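1/ Tried another of those "realistic wood grain text in 6 easy steps" tutorials last night, the one on the Murkstead blog. I have some doubts.

2/ Step one says to open a 20-inch canvas and fill it with tan. Fine. Step two says to add Noise, then Motion Blur, and "you now have wood." What I had was a tan sweater.

3/ The trick everybody repeats is Liquify to make the knots. Has anyone gotten a knot out of it that didn't look like a thumbprint? I gave it 2 tries on separate layers and merged neither.

4/ Then the Bevel. Depth at 145%, Chisel Hard, gloss contour on. Real wood doesn't shine like a gummy bear. I turned Depth way down and the letters got better right away.

5/ I also don't buy that you need the Bekonus brush pack. The grain brushes in it look to me like the default chalk brush with Scatter turned on. Save your money until somebody shows me a side by side.
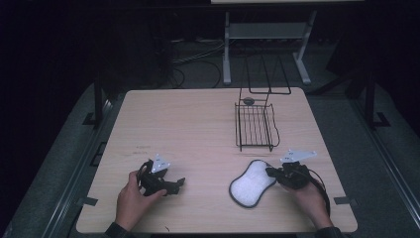 Pale tabletop, faint grain, sponge

6/ Look at real grain before you touch a slider. On light wood it's quiet. Most of these tutorials crank the contrast until it reads as bacon.

7/ What sort of worked for me: Fibers on its own layer, Soft Light, opacity low, clipped to the text. Skip the drop shadow. Skip the second drop shadow too (yes, the tutorial has one).

8/ Someone is going to tell me the Molon plugin does all this in one click. I used the trial in June. It does one click's worth of work.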